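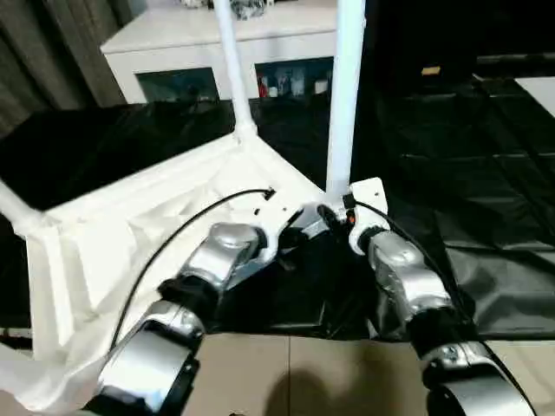

Glossy black sheeting, a patch of beige tiled floor, white cabinet against the far wall.

Siltwood Sheeting – README

Version 2, August 31, 2019

What it is
338 photos of rooms with plastic or fabric covers in them, labeled by hand. The labels cover sheeting, bare floor and storage furniture. The rooms are grouped into 5 folders by floor type.

What it claims to be good for
Version 1 said the set "teaches reliable recognition of covered surfaces." I took that line out. Glossy black plastic throws back whatever light is in the room, and a bright crease can look a lot like an edge. Two people labeling the same photo often drew different outlines, and I doubt either was right.

Labels
sheet_dark – black or near-black covering
sheet_light – white covering, fabric or plastic. We gave up on separating the two. Crumpled white material is too hard to call from a photo.
floor_bare – floor with nothing on it, shadows included
cabinet – outer shape only. Bottles and small containers behind glass are left unlabeled.

Known problems
53 photos carry a "seams" tag for faint grid lines next to a sheet. Treat the tag with suspicion. It says lines were visible, and people keep reading it as proof of tile.
The Muvberg folder leans heavily toward beige floors. A good score there may only mean your model likes beige.
Nothing records what a sheet is covering. Please don't guess and then report the guess as a result.

Changes since June
Merged the Tovar and Cemlow lists, dropped duplicates, fixed misspelled folder names. Outlines on dark sheets were redrawn – whether they improved is open to argument.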